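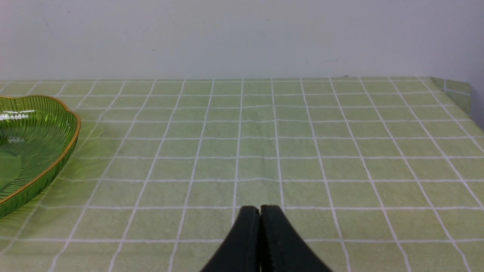 Ditstead, 26 December 2021

Progress report to the Garcia Foundation: Caltonham Community Meals and Dining Program

This report covers the second half of the grant period and follows the interim report submitted in October. It sets out the work completed under the agreement, the matters still outstanding, and the changes to the budget for which the Foundation's approval is sought.

Service delivery

The program continued to provide a shared midday meal at its two centres, Caltonham and Ditstead. More than 1000 meals were served in the reporting period. Attendance at Caltonham was steady. Attendance at Ditstead was lower than planned in the early weeks, when the community bus was not running, and recovered once the timetable was restored.

The dining room at each centre was rearranged to seat people in smaller groups. Tables are now laid before guests arrive, with a cloth on each, and meals are brought to the table. Guests were asked for their views on this change and most preferred it to the former counter service. It does require an additional hour of staff time at each sitting, and this has been met from the existing wages line.

Home delivery

Home delivery was offered to residents unable to travel to a centre. The agreed target was 100 households and this has been reached. Referrals came mainly from local health services and from family members. A short waiting list is being kept at Ditstead, where the delivery round is at the limit of what one driver can complete while keeping food at a safe temperature.

Supplies and equipment

The contract for dry goods and kitchen supplies was awarded to Dindisov following a written quotation process. Deliveries have been reliable, although two orders were received with items missing and were later credited. The replacement oven at Caltonham has been installed and inspected. The cool room at Ditstead remains in service but its door seal is worn, and a quote for repair is being obtained.

Finance

Expenditure to date is within the approved budget. An amount of $1745 remains unspent in the training line, as the food safety course planned for October was cancelled by the provider. We request approval to move this amount to vehicle costs, where fuel and servicing have been dearer than forecast. No other variation is sought. A full statement of income and expenditure will be supplied with the acquittal.

Matters outstanding

The guest survey has been completed at Caltonham but not at Ditstead. Printed menus in large type are in draft. The revised food safety plan has been lodged with the local council and we are waiting for its reply.

Next period

Both centres will reopen after the summer break. Priority will be given to rebooking staff training, completing the survey and recruiting a second driver for the Ditstead round. Subject to the Foundation's approval of the variation, the vehicle will be serviced before deliveries resume.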